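Plirner: hardware store return slips, transcribed
Version 2. Text only, in English, with spelling by the customers.
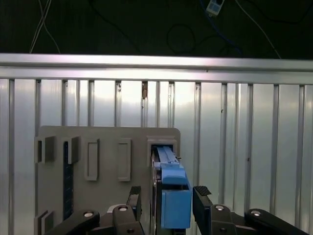 Blue plastic piece at a square opening in a gray panel.

What you get

1786 return slips from Warrier, a hardware store in Prandness, typed out one by one. Each slip was filled in at the counter by somebody who had bought a thing, taken it home, and formed an opinion. The form has a box marked "Reason for return" that is an inch and a half tall. People treated it as a diary.

The slips came to us in shoeboxes. Cletus Lindqvist ran the returns counter and kept every one, first because the store's insurance policy told him to and later out of habit. When the store moved to a touchscreen that offers customers a choice of "Defective" and "Other," he called it the end of literature and gave us the boxes.

Files

slips.csv: one row per slip, the main file
items.csv: item names as written, matched to a cleaned-up name
hands.txt: notes on handwriting, mostly complaints
splits/: train and test lists, for people who need those

Columns in slips.csv

slip_id: Our number. The store's own numbers restart whenever a new pad was opened, and one pad was opened upside down.
month: Month only. Most customers skipped the year and we decided not to guess.
item_raw: What the customer called it. "Elbow thing" is a common entry.
item_clean: What Satish Rajan decided it was, after looking at the old catalog. Where he gave up, it says UNKNOWN.
reason: The full text of the box, including anything that ran up the margin or onto the back.
outcome: refund, exchange, credit, or argued. "Argued" is the store's own code. There was a stamp for it.
receipt: yes, no, or "in other pants." We merged the many versions of the last one.

How it was typed up

Rekha Amin and Ilaria D'Amico did the typing. Both typed the first 700 slips separately, compared them, and spent a long June settling the differences. After that they split the rest and only traded slips they couldn't read. Their rule was to type what's there. If a customer wrote "flanj," the file says flanj. If a customer crossed out a word and you can still read it, it's kept inside double square brackets. These are often the best words on the slip.

Drawings are marked DRAWING with no further comment. We tried adding comments and they got personal.

Labels

Every slip has a reason_type, picked from a list of 18. We began with a tidy scheme borrowed from retail textbooks and dropped it by the second shoebox. The biggest group is wrong_size, which we split into too_big, too_small, and right_size_wrong_wall. The smallest is spouse_already_had_one, which we suspect is undercounted.

Consuelo Espinoza did a second pass on the labels. Where she and the first labeler disagreed, both labels are kept in reason_type and reason_type_b. Please don't average them. Someone has tried.

What it's good for

Spelling correction on text written by annoyed people. Matching vague item names to real products. Studying how people explain a problem when they'd prefer it was the store's fault. A teacher we know uses it for a unit on tone.

What it's bad for

Judging products. A slip saying a faucet is garbage tells you about the customer's evening and very little about the faucet. It's also no use for sales figures, as the people who were happy with their hinges never filled in a form.

Known problems

Plumbing is overrepresented. Cletus says this is true of life.
The box that sat nearest the paint mixer has stains, and some words there are best guesses, marked with a question mark.
One customer, who shows up throughout as C-PERSON, returned the same bracket again and again under different names for it. We left every slip in. If your model gets suspiciously good at brackets, check your splits.
Capital letters mean anger in most hands and mean nothing at all in a few. See hands.txt.

Privacy

Names, phone numbers, and street addresses were removed. So were remarks about identifiable neighbors, of which there were plenty. First names of pets were kept after some debate. If you recognize your own slip and want it gone, write to us with the slip_id and it'll come out in the next version.

Changes since version 1

Fixed the months that had been read as part numbers.
Split "gasket" from "casket," which had been merged by an automatic cleanup.
Dropped the Novero folder, which turned out to be somebody's holiday receipts.

License

Free to use for research and teaching. Credit Plirner. No refunds.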